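# Small kitchen, October to January

22 Jan 2022

The kitchen at the Ulturley house has been in use since October. It is one room with a long work surface, a sink under the window and a pantry closet that used to hold coats. The young children's cooking group meets in it, and so does anyone else who asks for the key.

This page was meant to be a gallery of many photographs. Most of what was sent in showed the backs of people's heads, so it has become a page with one photograph and a set of notes for the places we still want to fill. If you have something better, send it to Mhairi Baxter and it will go in under the right heading.

## The surfaces

The counters are low on one side and regular height on the other. The low side was cut down from an old counter that came out of the Shih bakery when it changed hands. It has a dip near the sink end where water collects, and a towel lives there for that purpose.

Mats go down before any food comes out. They get wiped, hung over the rail and left until the next session. The tape we use for marking off work areas comes up without leaving glue if it is pulled slowly. The cheap tape we had first did leave glue, and you can still feel it along the front edge of the counter.

## The boards

Wood and bamboo boards are washed by hand and stood on edge to dry. They do not go in the dishwasher. One went in during October and came out with a split along a seam, and it is now under the plant in the hall.

Boards with a handle hang on the hooks by the door. The others go in the rack, largest at the back. Ya-wen Hsieh oils them when they start to look dry, with plain mineral oil and an old T-shirt, and leaves them out overnight. Please don't put them back on the hooks if they are still tacky.

## Lemons

Lemon slices are the first cutting job in the group. The fruit goes into water, onto fish, or into the freezer on a tray. Adults cut the lemon in half the long way or take off the ends first, depending on who is teaching, and there has been some discussion over which is easier to hold. Both are fine.

We aim for slices thin enough to bend. Seeds come out with the tip of the knife and go in the scrap bowl. Slices are stacked as they are finished so that the rest of the board stays clear for the next thing.
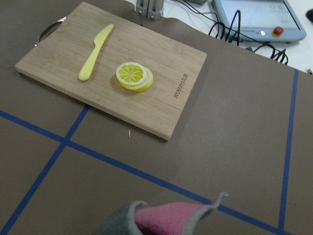 *Lemon slices and a pale yellow plastic knife on the bamboo board.*

Chun-hung Huang wrote in to say that lemons are a hard place to start, and that at home bananas came first, then cucumber, then strawberries, with lemons held back until the sawing motion was there. The peel is slippery, the juice finds every scratch, and a lemon straight from the refrigerator is harder to cut than one that has been out on the counter for an hour.

We have taken the last part of that. Lemons now come out of the refrigerator when the door is unlocked. Bananas are on the list for the next block, and cucumber after that.

## The knives

The plastic knives are for the children and the steel ones are for the adults. They are kept in separate drawers -- plastic on the left, steel on the right with the latch. A plastic knife will go through soft fruit, cooked potato, cheese and bread dough. It will go through a lemon if the ends have been taken off and the person is patient. It will not do carrots, and pushing harder is how hands slip.

Any knife with a rough edge gets set aside in the tin. Tsz-kin Fu looks through the tin and throws out what can't be saved.

## The pantry closet

No photograph yet. The shelves are labeled on the front edge: flour and sugar at the bottom, cans in the middle, spices and anything in glass at the top. The flour is in two Drinora tubs with lids that have to be pressed down at all four corners. If only the front corners are pressed, the back pops up again in the night.

Paper cups are on the floor in the box they came in. The box held 300 and was full in October.

## The sink and after

No photograph of this either. Washing up is done in the left bowl and rinsing in the right. The Arkent tap turns the opposite way from what you expect, hot toward the window. There is a piece of masking tape on it with an arrow.

Scraps go in the green pail. Lemon peel can go in, though Edeltraud Lüthi would like less of it for her compost and has asked for the peel to be bagged separately when there is a lot. The bags are under the sink behind the dish soap.

## Still wanted

- The hooks by the door with all the boards up
- The pantry shelves, closet light on
- The low counter from the window side
- Anything from the bread session

Large files are fine. Please say which month they are from.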